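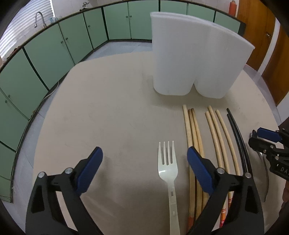
*A white plastic fork on a light beige tabletop.*

August in Winport and the lunch counters are full by 11:30. Stand anywhere near the Carrier building and watch. Noodles, slaw, cold chicken, all eaten in a hurry, all with a fork that gets maybe ten minutes of work.

Then the bin.

The Celtine, a soup and salad place with 18 seats, used to go through 1000 forks a week. Now it's 600. What changed? One thing — the forks moved behind the counter. You want one, you ask. Most people dont ask. They have a real one in a desk drawer, or they're eating at home anyway.

Complaints so far: 2. One was from a man who'd already driven back to work with a tub of lentils. Fair enough.

Other places tried wood. Mixed results. Splinters, a popsicle-stick taste, and soup spoons that went soft halfway down the bowl. Utell, the bakery on the corner, put out steel forks in a jar and a gray tub for returns. Half the forks gone in the first month. They bought more at a yard sale, none of them matching, and those seem to come back more offen. Hard to say why.

Washing is the real fight. Small kitchens, one sink, no room for a machine. Somebody has to stand there at 3 p.m. with wet sleeves.

The Celtine is looking at spoons next.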